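Shirt Jackets: Your Questions, My Answers

I sell secondhand and small-batch clothes out of my shop in Plokedcombe, and the shirt jackets bring in more email than everything else put together. So I finally sat down and wrote the answers out!

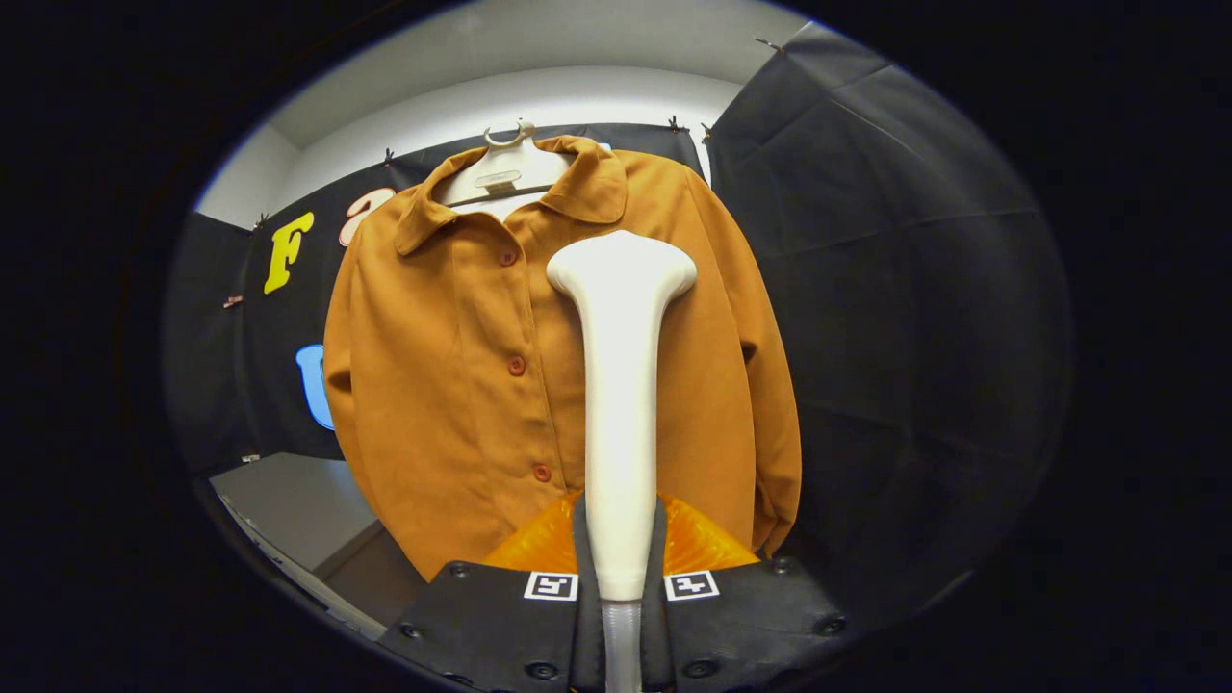

Is the mustard one real suede?
I list it as suede-like, so please don't buy it expecting hide. It has that matte look people love, in a warm ochre (I say mustard, my friend Fidelina Giraldo says orange, and we've stopped arguing). The buttons are a slightly darker rust red, which is my favorite thing about it.

How does it fit?
Roomy. It widens from the shoulders down and flares out at the hem, so if you like your jackets boxy and straight, try the Huanca style first. If you're between sizes, go down one – I did, and I can still get a sweater under mine.

Can I wear it as a shirt?
Sure, it has a proper pointed collar and buttons down the front. I mostly leave mine open over a T-shirt, but buttoned up with dark jeans it looks pretty sharp.

How should I hang it?
On a hanger with a bit of width to it, please, and do up the top button so the collar sits right. Wire hangers leave those awful little bumps in the shoulders. Give it some elbow room in the closet too, or the sleeves come out creased.

What about cleaning?
Go by the care label sewn inside yours. For dust I use a soft clothes brush, always in one direction, and that takes care of most of it. I wouldn't scrub at a spot – ask me first and I'll try to help.

Can you swap a button?
Yes! Ourania Giannakopoulos does all my repairs and keeps a tin of spares. It's $9 for a button and $17 for a cuff, and she usually needs a few days.

Do you ship?
Anywhere in the country. If you're near Gevcombe you can pick up and skip the postage.

Can I return it?
You've got 27 days, tags on. Anything bought in November gets until the end of January, so gifts are fine.

Will you get more in this color?
I hope so. Email me your size and I'll put you on the list.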